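Suchbegriff eingeben Suchen Erweiterte Suche

Der Korb auf dem Tisch: Obst und Gemüse im Kinderkaufladen
Sprechnotizen zum Vortrag beim Elternabend im Spielhaus Ollitz
Februar 2020, von Lakshmi Thampi
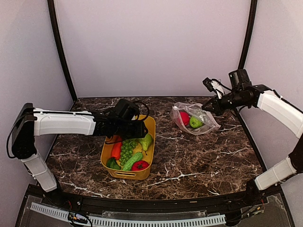
Guten Abend, schön, dass Sie den Weg zu uns gefunden haben, trotz des Wetters und obwohl manche von Ihnen vermutlich noch gar nicht zu Abend gegessen haben. (Kurz warten, bis alle sitzen. Auf den Tee hinten hinweisen.)

Ich möchte heute über etwas reden, das auf den ersten Blick furchtbar klein wirkt, nämlich über den Obstkorb im Kaufladen. Wer von Ihnen hat zu Hause einen Kaufladen stehen? (Hände heben lassen.) Und wer hat heute schon eine Möhre unter dem Sofa hervorgeholt? Sehen Sie, dann sind wir ja unter uns.

Ein Wort zu mir: Ich habe früher in Kollura im Lager gearbeitet, bei einem Obsthändler, und dort habe ich gelernt, wie man eine Kiste packt. Meine Tochter hat das später alles wieder über den Haufen geworfen, als sie mit drei Jahren ihren eigenen Laden eröffnete und mir die Birne grundsätzlich als Erstes in die Hand drückte, ob ich sie nun kaufen wollte oder nicht.

Zum Korb selbst. Nehmen Sie einen mit abgerundeten Ecken und einem Griff, in den eine Kinderhand gut hineinpasst. Ein schlichter gelber Kunststoffkorb tut es wunderbar. Ich mag das Gelb auch deshalb so gern, weil das Orange der Möhre und das Grün von Gurke und Trauben darin richtig leuchten, und ein Kind, das etwas sucht, soll es ja auch finden dürfen. In einem Korb, in den zwanzig Teile passen, wird gewühlt. In einem kleinen wird ausgesucht, und das ist ein ganz anderes Spiel!

(Hier den mitgebrachten Korb herumgeben. Bitte darauf achten, dass er wieder nach vorne kommt, beim letzten Mal fehlte danach die Zitrone.)

Zum Einräumen. Die langen Sachen zuerst: Eine Möhre legt man am besten der Länge nach an den Rand, dann bleibt daneben Platz. Trauben dürfen gern in die Mitte, als langer Streifen, wenn die Rebe das hergibt. Etwas Rundliches wie die Birne kommt an die Seite. Und die Gurke, ach, die Gurke liegt bei uns am Ende immer schräg, da können Sie machen, was Sie wollen. Lassen Sie sie schräg liegen. Ich habe anfangs jedes Mal nachgerückt, bis Elango Shenoy, mit dem ich die Spielgruppe leite, mich beiseitegenommen und gefragt hat, für wen ich das eigentlich mache. Da hatte er recht, und ich habe mich ein bisschen geschämt.

(Langsamer werden, die Eltern schreiben hier meistens mit.)

Jetzt zum Sprechen beim Spielen. Viele fragen mich, ob man die Kinder abfragen soll: Was ist das, welche Farbe hat das? Das kann man machen, aber lieber ist mir, wenn Sie einkaufen gehen. Sagen Sie: »Ich koche heute Suppe, was brauche ich denn?« Oder: »Haben Sie etwas Grünes?« Bei Trauben, Birne und Gurke wird das eine spannende Auskunft, denn grün sind sie alle, und schon muss die Verkäuferin nachfragen, ob es süß sein soll oder eher knackig. Da kommen Gespräche zustande, die dauern länger als der Einkauf auf dem echten Markt.

Noch eine Sache, die mir am Herzen liegt, das Aufräumen. Unser Laden in der Gruppe hat im Oktober einen festen Tisch bekommen, und seitdem bleibt der Korb dort stehen, auch über Nacht. Wir räumen nur zurück, was herausgefallen ist. Ein fester Platz hilft mehr als jede Ermahnung. Eine Tischplatte, auf der sonst nicht viel steht, ist dafür gut geeignet, und wenn sie dunkel ist, fällt auch das kleinste gelbe oder orange Teil gleich ins Auge.

Zur Sicherheit noch, bevor die Frage kommt: Bei Trauben genau hinschauen, ob sich einzelne Beeren lösen. Bitte einmal kräftig ziehen, bevor das Ganze zu den Kleinsten geht. Birnenstiele ebenso.

(Falls Zeit bleibt: die Geschichte vom Markttag in Bevent erzählen. Falls nicht, gleich zu den Fragen. Körbe zum Ausleihen stehen nebenan im Regal, Liste zum Eintragen liegt dabei.)

Kommentare

R. aus Bevent: Danke fürs Einstellen! Ich konnte nicht kommen, das Kind hatte Fieber. Die Frage mit dem Grünen haben wir gleich ausprobiert und bekamen die Möhre verkauft, mit großer Überzeugung.

Opa Heinz: Bei uns ist der Korb inzwischen Hut, Boot und Puppenbett. Obst liegt daneben. Auch recht?

Lakshmi Thampi: Sehr recht, lieber Opa Heinz! Der Laden hat dann eben Mittagspause.

mirabelle_k: Gibt es die Leihkörbe auch noch im nächsten Monat?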